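Cookies, passwords and permissions: a guide for younger readers
From the Drenden Library Service, online safety pages

Every time you visit a website, your computer, tablet or phone has a short conversation with another computer a long way away. Your device asks for a page, and the other computer sends it. This guide explains what else may be passed along during that conversation, and what choices you have. It is written for readers in the last years of primary school, and you may like to read it with an adult.

What is a cookie?

A cookie is a very small piece of text. A website sends it to your device, and your device keeps it. When you come back to the website, your device hands the cookie over again, and the website can tell that you have visited before.

Think of the ticket you are given when you leave your coat at a theatre. The ticket does not say very much. It may only have a number on it, such as 3,484. To the person behind the counter, however, that number is enough to find the right coat. A cookie works in the same manner. The number means little to you, but the website can look it up in its own records.

Many cookies are helpful. If you choose large letters on a reading website, a cookie can remember your choice. If you are halfway through a puzzle, a cookie may help you to find your place again the next day.

Why do some cookies need permission?

Some cookies are not there to help you read the page. They belong to other companies, often ones that sell advertising. The same company may have its cookies on 900 different websites. If you visit several of them, the company can begin to put together a list of the things you look at - football boots, guinea pigs, recipes for flapjack - and use that list to decide which adverts to show.

For this reason, many websites show a notice asking which cookies you agree to. There is often a button to accept them all and another to refuse the ones that are not needed. You are allowed to refuse. If the notice is hard to understand, ask an adult to read it with you before you press anything.

A story about two websites

Parsons is ten and enjoys drawing maps. One Wednesday, Parsons visits a website called Drirach, where people share maps of imaginary islands. The website asks for a username and a password, and for nothing else. Parsons chooses a username that is not a real name and does not give a school or a birthday.

Later, Parsons finds a game called Witetano. Before it will start, the game asks to use the microphone, the list of contacts and the exact place where the device is. It is a game about stacking blocks.

Parsons stops and thinks. Does a game about stacking blocks need to know where I am? It does not seem to. Parsons asks an adult, and together they say no to all 3 requests. The game still works. If it had not, they could have chosen a different one.

What is a permission?

A permission is an answer you give to an app when it asks to use part of your device. A drawing app may ask to save pictures, and that makes sense. A video call app needs the camera and the microphone, or the other person could not see or hear you. When an app asks for something that does not fit what it does, it is sensible to say no.

Permissions can be changed afterwards. They are kept in the settings, usually under a heading such as "Privacy" or "Apps". An adult can help you to look through them.

Keeping passwords safe

A password is like a key, and a good key is difficult to copy. Long passwords are harder to guess than short ones. Words that do not usually go together are useful, but please do not use any you have seen printed in a guide, including this one. Do not use your name, your pet's name or your football team.

Use a different password for each website. If you used the same one for 2 websites and somebody learned it, they could get into both. You may tell a parent or carer your password. You should not tell friends, even close ones.

If something goes wrong

Sometimes people press the wrong button or share something and then wish they had not. Please tell an adult you trust as soon as you can. You will not be the first person to whom it has happened, and a great deal can be put right - a password can be changed, and a permission can be switched off.

Nigel Treloar, who looks after the children's computers at the library, is glad to answer questions from readers and their families. Ask for him at the main desk after school.
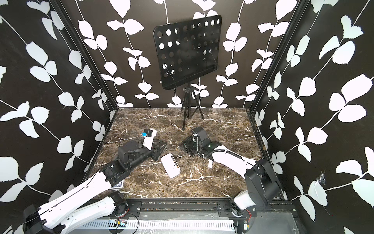

Questions may also be written down and left at the desk, without a name if you prefer. Replies are pinned up beside the children's computers.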